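Las vitrinas de Forkberg: el coleccionismo de figuras entra en el museo
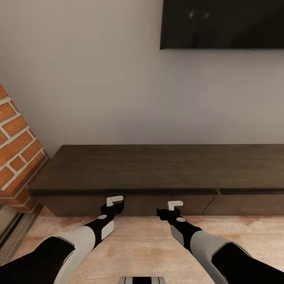
Recreación digital de un interior con televisor de pared y columna de ladrillo.

El Museo Municipal de Forkberg mantendrá abierta hasta febrero la primera exposición que una institución pública de la ciudad dedica por entero a las figuras de animación y manga. La muestra reúne 532 piezas procedentes de colecciones particulares y propone una lectura histórica de un objeto que durante décadas circuló al margen de los circuitos culturales: la figura de resina o de PVC, vendida por correo, montada en casa y guardada casi siempre en un dormitorio.

La comisaria, Pao-chu Hsueh, ha organizado el recorrido en 3 salas. La primera se ocupa de los llamados kits de garaje, piezas sin pintar que el comprador debía lijar, ensamblar y colorear por su cuenta. La segunda aborda el paso a la figura terminada de fábrica. La última, de dimensiones más reducidas, trata de la restauración y concentra buena parte del interés de los especialistas.

«El público reconoce al personaje antes que la pieza», explica Hsueh. «Nuestra tarea consiste en que vuelva la mirada hacia el modelado, hacia la línea de unión de un brazo o el modo en que se ha resuelto el peso de una capa».

El conjunto de mayor extensión pertenece a Boris Machala, ingeniero jubilado, cuyo inventario personal alcanza los 1226 registros. De ellos ha cedido una selección en la que figura la serie completa de Rirau, una navegante con armadura ligera que el taller Flirnero comercializó en tiradas de 1000 ejemplares numerados. Machala conserva las cajas originales, los folletos de montaje y la correspondencia mantenida con el fabricante a propósito de una base defectuosa que nunca llegó a ser sustituida. Las cartas se exponen junto a la pieza.

El escultor Tin-yau Leung, autor de los primeros modelos de la serie, trabajaba en cera y trasladaba después el original a moldes de silicona. Cada molde admitía un número limitado de vaciados antes de perder definición, circunstancia que explica las diferencias entre ejemplares de una misma tirada. En el catálogo, Leung recuerda que los compradores más atentos solicitaban expresamente números bajos. El taller no siempre podía atenderlos —los vaciados se numeraban después del embalaje, y no al salir del molde—, de modo que una cifra reducida no garantizaba una copia temprana.

La conservación de estos materiales plantea dificultades que los museos de artes decorativas conocen solo en parte. El PVC blando contiene plastificantes que migran con el tiempo hacia la superficie y dejan una película pegajosa en la que se fija el polvo. La resina de poliuretano amarillea con la luz. Las piezas transparentes, empleadas para imitar agua, humo o fuego, suelen ser las primeras en delatar el paso de los años.

Mudassar Magsi, responsable del gabinete de restauración, desaconseja el uso de alcohol sobre superficies pintadas y recomienda agua templada con una cantidad mínima de jabón neutro, aplicada con pincel de pelo suave. Recomienda asimismo retirar los accesorios de plástico blando que permanezcan en contacto con pintura, ya que ambos materiales pueden adherirse. Las vitrinas cerradas herméticamente tampoco cuentan con su aprobación: una ventilación moderada favorece la dispersión de los vapores que desprenden los propios plásticos.

Un apartado distinto merece el mercado de segunda mano. La casa de subastas Nghiêm, que asesoró al museo en la tasación de los préstamos, distingue en sus fichas entre caja abierta, caja precintada y pieza expuesta. Szu-yu Mak, encargada de esa sección, advierte de que el precinto ha perdido parte de su valor como garantía, dada la facilidad con que puede reproducirse. Los peritos atienden hoy al grano del cartón, a la tinta de las etiquetas y a las marcas de molde situadas bajo la peana.

El museo ha previsto visitas comentadas por la tarde y una sesión práctica de limpieza, a la que los asistentes podrán acudir con una pieza propia. El catálogo incluye las fichas técnicas de todas las obras expuestas, un glosario de términos de modelado y un ensayo de Hsueh sobre la fotografía publicitaria de las primeras tiradas. Concluida la exposición, las figuras regresarán a sus propietarios, con la excepción de dos kits sin montar que Machala ha donado a la colección permanente.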